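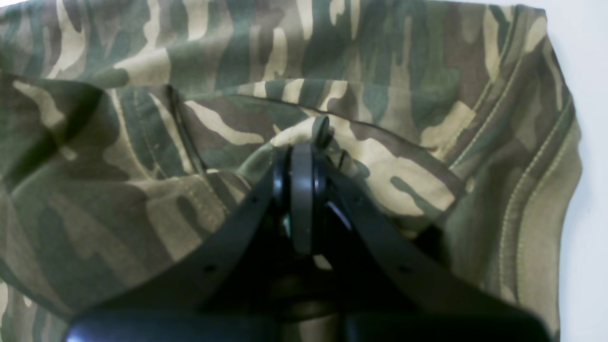
迷彩布,右边那条弯弯的边上走了两道浅色明线。

换季叠衣服,顺手记一页

二月一到,我就开始翻柜子。说是换季,其实外面还冷得很,厚衣服一件都收不走,但我就是手痒,每年都要提前折腾一遍。今年翻出来的东西比往年多,朋友Kalliopi Trajkovski听说了,让我干脆写一页放到网上,她也想照着收拾自己那一柜子。那我就写啦,想到哪儿写到哪儿,有图的地方配图,没图的地方大家凑合看字。

先说最上面这块迷彩。橄榄绿、深绿、棕色,中间夹着一条一条像火苗似的浅卡其色,就是老式的丛林花色。我从小就喜欢这个花,小时候觉得穿上就能去爬山,长大了觉得穿上不显脏(这个优点是真的大!)。看着是挺厚实的斜纹布,这种布折起来有脾气,你压这头它鼓那头,几层叠在一块儿总是鼓鼓囊囊的。

我特别爱看这种衣服的线。你看右边那两道明线,挨得很近,跟着布边一路弯下去,颜色比布浅得多,所以一眼就能找着。左边还有一道拼缝,两片布接在一起的地方微微凸起来一点。花色碎,缝又不显眼,第一次自己补迷彩衣服的时候我找缝找了半天,后来学乖了,先用手摸,摸到有棱的地方就是了。

说到补衣服,得提一下Marin Hodžić。他在Rummont那条街上开了个改衣铺,店面窄得两个人要侧着走,但是手艺真好。我拿过去一条膝盖磨破的工装裤,他从里面垫了一块布,再密密地走线,补完以后穿了两个冬天都没事。他跟我说厚斜纹要换粗一点的针,细针容易弯,我回家试了,果然顺手多了,早知道能少断好几根!

下面是这次收拾的几样,按我从柜子里往外掏的顺序写。

厚外套
都挂着,没叠。我试过把厚外套叠起来塞进抽屉,结果抽屉关不上,硬关上以后又打不开,最后拿尺子伸进去拨了半天。挂之前把口袋掏一遍,今年掏出来一张电影票、一颗扣子,还有半包纸巾。扣子是哪件上的到现在也没对上。

工装裤
一共4条,颜色都差不多,远看像同一条。我的叠法很土:拉好拉链,左右对折,裤裆那个尖角往里收一下,再从裤脚往上折三折。厚布折太多次会自己弹开,三折刚好。带侧兜的那两条要先把兜盖抹平,不然压一个季节,兜盖上那道印子怎么熨都还在。

卫衣
帽子是最麻烦的。我现在是先把帽子往前翻平,再按普通上衣来叠。Kalliopi的办法是把整件衣服卷起来塞进帽子里,像个小枕头,她发给我看过,可爱是可爱,可是我卷出来的总是歪的,放在架子上还会滚,放弃了。

旧T恤
这一堆最难下手。我给自己定的规矩是只留29件,听着很多对吧?可是数到最后还超了,只好把几件领口松得不像样的拿去当抹布。有一件在Surex的夏天集市上买的,印花都裂了,我还是留下了,下不了手嘛。

围巾和手套
用一只浅浅的布盒子装,围巾卷成筒竖着放,手套一双一双用夹子夹住。以前是随便扔在一起的,每次出门都左手找右手,找齐了天都黑了。

收纳用的东西我没买多少,就是在Staser打折的时候抱回来2个带盖的布箱,放过季的被套。盖子有点软,上面别堆重的。箱子侧面能插一张小卡片,我写了里面装的是什么,字写得大大的,这样站在凳子下面也能看清。

再啰嗦几句洗迷彩衣服的事,因为上次有人留言问。我一般是翻过来洗,冷水,拉链扣子都扣好,跟深色的放一起。不暴晒,挂在通风的地方阴干,绿色能撑得久一点。衣服一拿出来就抓着两边抖几下,把边和口都扯平,厚布要是皱着晾干,那个褶子硬邦邦的,后面叠起来特别费劲。熨的话从里面熨,缝厚的地方多停一会儿,熨完等凉透再叠。

叠的时候我喜欢在床上弄,地方大,东西摊开了心里才有数。不过弄到一半千万别坐下!我每次一坐就变成躺,一躺就到晚饭了。今年稍微有点进步,放了音乐,站着叠完了大半,剩下一小堆袜子留到第二天早上。

Kalliopi说她下周末来拿那几件我不穿的卫衣,顺便把她的迷彩裤带来给我看看,裤脚开线了,她自己不敢动。要是我也搞不定,就一起送去Marin那儿,补好了我再来这页添几张图。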